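Home Help > Floors > Carpet and rugs

Plain or speckled carpet for a room that gets used all day?

Posted August 2, 2018 by Shota Morikawa

Hi everyone! We're finally redoing the floor in the back room of our house in Dandcombe and I am way more excited about carpet than I ever thought I'd be. The room is 22 feet long and narrow, with a door to the yard at one end, and it does everything: my desk is in there, the kids do their homework in there, and the dog considers it hers. The old carpet is plain beige and shows every single footprint.

I brought home a stack of samples and I've narrowed it down to 2. One is a solid medium gray, very smooth and handsome. The other is a gray with lighter and darker flecks all through it. My wife loves the solid. I keep drifting back to the flecked one but I worry it will look like a dentist's waiting room once there's a whole floor of it.

Has anybody lived with either one? Also, does it matter much which pad goes underneath? The store threw so many words at me that I came home with none of them.

Grirnlow

Flecked, flecked, flecked! I put a speckled gray in my sewing room and I would do it again tomorrow. Thread, lint, the odd crumb, dried mud from the yard, it all just sort of melts into the pattern until you get around to vacuuming. A solid color gives you no cover at all, and the middle grays are sneaky because both light fuzz and dark dirt show up on them. My sister has a solid gray in her hallway and it's beautiful for the first hour after she cleans it.

The dentist thing is a fair worry, but I think it comes from the ceiling lights and the bare walls in those places more than from the floor. Put a real lamp in the room, a wood desk, some curtains with a bit of color, and the gray goes quiet and lets everything else look good. Mine has a mustard armchair on it and I grin every time I walk in.

One thing to do before you decide: lay the sample flat on the floor and look at it standing up. Everybody holds carpet samples in their hands, right under their nose, and the flecks look huge and busy that way. From standing height they blend a lot. Leave it down overnight too and look again with the lamps on, since grays can go blue or even a little purple in the evening.

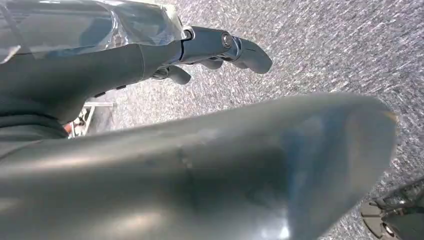 Speckled gray carpet, looking down from above

As for the pad, go for a firm one. I know the squishy kind feels like heaven in the store! But you said there's a desk, and a rolling chair on a soft pad is a workout. It also lets the carpet flex every time you roll over the same spot, and that's how you end up with ripples. Mine is a dense thin pad and the chair glides. Ask to stand on the carpet and pad together, with your shoes off, and if they have an office chair lying around ask to try that as well. The people at my store thought it was hilarious and let me do it.

Oh, and buy extra. I kept the offcuts rolled up in the closet and I've already used a piece to patch a spot by the radiator where I set down a hot iron (don't ask). With a fleck you can hardly find the patch. I have to hunt for it myself.

minami

we got the solid and its fine, just vacuum more. get a good mat for the yard door, that helps more than the color does

Joltberg

Agree with Grirnlow on nearly all of it, and congratulations on the new floor, it's such a fun project! I'd only add a few things about the room itself.

At 22 feet you need to ask where the seam will go. Carpet comes off a wide roll, so in a narrow room they can often run it the long way with no seam at all, but then you may pay for a strip you don't use. I paid an extra $200 to avoid a seam right in front of my door and have never regretted it. If you do need one, keep it out of the path to the yard and away from the chair.

Measure the door clearance before anyone shows up. Our old carpet was worn so flat that the new one lifted the floor enough to jam the closet door, and I spent the evening in the driveway with a hand plane. It took me 30 minutes and I was pretty proud of it, but I'd rather have known.

And with a dog, check that the sample is cut pile and not loops. A claw can catch a loop and pull a whole row. Ours is a cut pile with brown flecks, the same brown as the dog, and I recommend matching your pet if you possibly can!

Shota Morikawa

Thank you all so much! I put both samples on the floor last night like Grirnlow said and my wife walked in and pointed at the flecked one without my saying a word. The dog has been asleep on it since breakfast. Calling the store about the seam next.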